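4 Schreiben mit der Hand im Büro: Was die Tagebücher hergeben

4.1 Wie ich an das Material gekommen bin

Bevor ich zu den Einkaufszetteln komme (ja, die spielen eine größere Rolle, als ich je gedacht hätte), muss ich kurz erzählen, wie die Daten zustande kamen. Befragt habe ich 46 Personen, alle mit Schreibtischarbeit, verteilt auf zwei Betriebe: Civisent, wo Bauanträge vorgeprüft werden, und Rokanico, ein Übersetzungsbüro mit vielen Teilzeitkräften. Jede Person bekam ein schmales Heft von mir und die Bitte, eine Arbeitswoche lang jeden handgeschriebenen Zettel zu notieren, also Anlass, Schreibgerät, Papier und Verbleib. Verbleib war die Spalte, über die am meisten geschimpft wurde. Wer weiß schon, wohin ein Zettel verschwindet, wenn er einmal verschwunden ist!

Zusammengekommen sind 381 Einträge, und die sind von sehr unterschiedlicher Güte. Manche Leute haben kleine Romane geschrieben, mit Uhrzeit und Gemütslage, andere bloß »Zettel, blau, weg«. Ich habe lange überlegt, ob ich die knappen Einträge herausnehmen soll, und mich dann dagegen entschieden. Ningsih Nugroho, die mit mir die Kategorien gebildet hat, war da strenger, und wir haben uns über den Punkt einen ganzen Nachmittag lang gestritten. Geblieben ist ein Kompromiss: Die knappen Einträge zählen bei Anlass und Schreibgerät mit, beim Verbleib lassen wir sie weg.

Die Interviews habe ich danach geführt, meistens in der Teeküche, einige auch am Platz der Befragten. Am Platz war es ergiebiger. Wer über seine Notizen redet, greift nämlich gern danach, und dann liegt plötzlich ein Stapel auf dem Tisch, von dem vorher keine Rede war.

4.2 Der Griff zum Stift

In der älteren Literatur zur Büroarbeit wird gern so getan, als entscheide man sich fürs Handschriftliche. Man wägt ab, Tastatur oder Stift, und wählt. In meinen Interviews klingt das völlig anders. Yasaman Kazemi, Vorprüferin bei Civisent, brachte es so auf den Punkt: »Ich nehm, was da liegt, und wenn nichts da liegt, schreib ich's halt nicht auf.« Ich habe den Satz seitdem in jedem Vortrag zitiert, und jedes Mal nickt die halbe Runde.

Reichweite ist also das Stichwort, und damit rückt ein Gegenstand in den Blick, den man in der Forschung kaum findet: der Stiftebecher. Er ist billig, er steht herum, und er verwaltet das Schreibgerät eines Arbeitsplatzes ziemlich eigenmächtig. Vorne stehen die Stifte, die man benutzt. Hinten stehen die, die seit Jahren leer sind und die trotzdem niemand wegwirft. In den Tagebüchern taucht der Becher meist nur nebenbei auf (»aus dem Becher«, »nicht im Becher«, einmal »Becher umgefallen, Bleistift genommen«), aber er taucht eben dauernd auf. Das schwarze Modell aus Drahtgeflecht, das man in Büros so oft sieht, zeigt Abbildung 3 auf einem Holztisch.

Abbildung 3: Schwarzer Stiftebecher aus Drahtgeflecht auf dunkelbraunem Holztisch (gerendert).

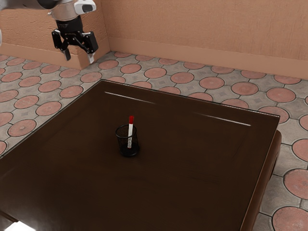
Bei Rokanico war die Lage etwas verwickelter, dort teilen sich nämlich zwei oder drei Teilzeitkräfte einen Platz, und mit dem Platz auch den Becher. Man könnte meinen, dass dann alles durcheinandergeht. Tut es aber nicht! Ilham Krishnan erklärte mir sehr geduldig, dass die Fineliner ihm gehören, die Kugelschreiber allen und der eine gute Bleistift der Kollegin am Nachmittag. Aufgeschrieben ist das nirgends. Eingehalten wird es trotzdem, jedenfalls bis jemand Urlaubsvertretung macht, und dann gibt es Ärger. Zwei solcher Fälle stehen in den Tagebüchern, beide aus dem Dezember, als das halbe Büro krank war.

Ich lese das als eine Art stilles Eigentumsrecht innerhalb eines gemeinsamen Behälters. Der Begriff ist vielleicht ein wenig hoch gegriffen, ich weiß, und Ningsih hat ihn mir am Rand auch zweimal unterringelt. Mir gefällt er trotzdem, denn er erklärt, warum in den Interviews bei Rokanico so viel von Ausleihen die Rede ist. Man leiht sich einen Stift aus einem Becher, der einen Meter weit weg steht, und man sagt dazu auch »leihen«. Bei Civisent, wo jede Person ihren festen Platz hat, kommt das Wort praktisch nicht vor. Da wird genommen.

4.3 Anlässe

Nun aber zu den Zetteln selbst. Die größte Gruppe der Einträge, und das hat mich wirklich überrascht, betrifft das Telefonieren. 102 Einträge wurden während eines Gesprächs geschrieben oder direkt danach: Rückrufnummern, Aktenzeichen, Namen, bei denen jemand buchstabieren musste, dazu allerhand Kringel. Die Kringel habe ich zunächst gar nicht als Eintrag gewertet. Dann fiel mir auf, dass mehrere Befragte sie ausdrücklich vermerkt hatten, mit Anlass und allem, und wenn die Leute selbst etwas für notierenswert halten, sollte ich es wohl nicht besser wissen.

Gleich danach kommen die Privatsachen. Einkaufszettel, Arzttermine, ein Geburtstagsgedicht in drei Anläufen (sehr hübsch, leider darf ich nicht daraus zitieren). Ich hatte in der Anleitung zum Heft von »Arbeitsnotizen« geschrieben, und trotzdem stehen diese Einträge drin, quer durch beide Betriebe. Als ich nachfragte, sagte Saeed Ahmadpour, der bei Rokanico Lektorat macht: »Der Zettel lag doch auf dem Schreibtisch.« Für ihn war damit alles geklärt. Was auf dem Schreibtisch liegt, gehört zur Arbeit, egal was draufsteht. Umgekehrt hat er eine ganze Seite Korrekturhinweise weggelassen, die er morgens in der Straßenbahn geschrieben hatte.

Die dritte größere Gruppe sind Rechnungen und Skizzen, und da liegt Civisent deutlich vorn, was bei Bauanträgen auch kein Wunder ist. Abstandsflächen werden überschlagen, Dachneigungen mit zwei Strichen hingeworfen, Zimmer umgedreht. Alle Vorprüferinnen haben dafür eine Software, und alle benutzen sie auch, nur eben hinterher. Shahla Ranjbar zeigte mir einen Umschlag, auf dem derselbe Grundriss fünfmal nebeneinander stand, jedes Mal ein bisschen schiefer. Beim fünften Mal habe sie dann gesehen, dass die Treppe nicht passen kann. Am Bildschirm wäre ihr das wohl später aufgefallen, meinte sie, aber sicher war sie sich nicht, und ich bin es auch nicht.

Was ich mit meinem Material leider gar nicht sagen kann: ob die handschriftliche Skizze die bessere ist. Dafür müsste man Fehler vergleichen, und dazu hätte mir Civisent die Akten öffnen müssen. Ich habe gefragt. Die Antwort war freundlich und kurz.

4.4 Tische, Ecken, Unterlagen

Ein Thema, das ich im Leitfaden nicht hatte und das die Befragten von sich aus angeschleppt haben, ist der Tisch als Schreibunterlage. Auf hartem Holz schreibt es sich anders als auf einem Block, und wer viel schreibt, weiß das auch sehr genau. Manche legen sich deshalb einen alten Kalender unter. Einer schwört auf Pappe von der Rückseite des Druckerpapiers, aber nur von der glatten Sorte! Von den 46 Befragten haben immerhin 16 die Unterlage erwähnt, obwohl ich nie danach gefragt hatte, und das finde ich für ein so unscheinbares Ding beachtlich.

Dazu kommt die Lage im Raum. Ecktische, also Tische, die nah an zwei Wänden stehen (vgl. Abbildung 4), wurden in den Gesprächen ziemlich oft gelobt. Man hat Wand zum Ankleben, man wird nicht von hinten angesprochen, und es läuft keiner vorbei und nimmt sich einen Stift. Mitten im Raum dagegen wandern die Sachen. Bei Rokanico gibt es einen Platz am Durchgang zur Küche, von dem alle sagten, dort halte sich kein Kugelschreiber länger als bis zum Mittagessen. Ich habe das nicht nachgeprüft, aber ich habe dort bei meinem zweiten Besuch selber einen liegen lassen und nie wiedergesehen.

Ob die Ecke nun tatsächlich zu mehr Handschriftlichem führt, lässt sich aus den Heften nicht sauber ablesen. Die Leute am Rand sind meistens auch die, die am längsten im Betrieb sind, und die schreiben ohnehin mehr von Hand. Beides hängt zusammen, und mit meiner kleinen Stichprobe bekomme ich es nicht auseinander.

Abbildung 4: Dunkelbrauner Holztisch in einer Raumecke (gerendert).

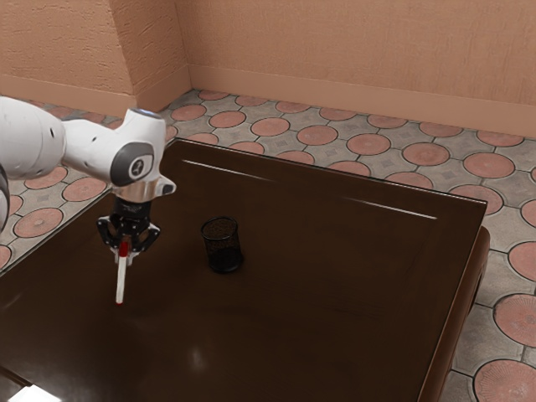 4.5 Wohin die Zettel gehen

Bleibt die ungeliebte Spalte. Nach dem Streichen der knappen Einträge ist das Bild immer noch löchrig, ein paar Muster sehe ich aber doch. Telefonzettel leben kurz: Nummer angerufen, Zettel zerknüllt. Skizzen leben länger, oft hinten in der Akte oder zwischen zwei Mappen, und manche werden nach Wochen wieder hervorgeholt, wenn der Bauherr noch einmal anruft. Einkaufszettel gehen mit nach Hause, oder sie bleiben liegen, und dann wird eben aus dem Gedächtnis eingekauft.

Die Klebezettel am Bildschirmrand bilden eine Klasse für sich. Sie werden kaum noch gelesen und trotzdem nicht abgenommen, und wenn einer herunterfällt, klebt man ihn wieder an. Yasaman Kazemi hatte einen mit einer Durchwahl, die es im Haus schon gar nicht mehr gibt. Ich habe sie gefragt, ob ich ihn für die Sammlung mitnehmen dürfe. Durfte ich nicht.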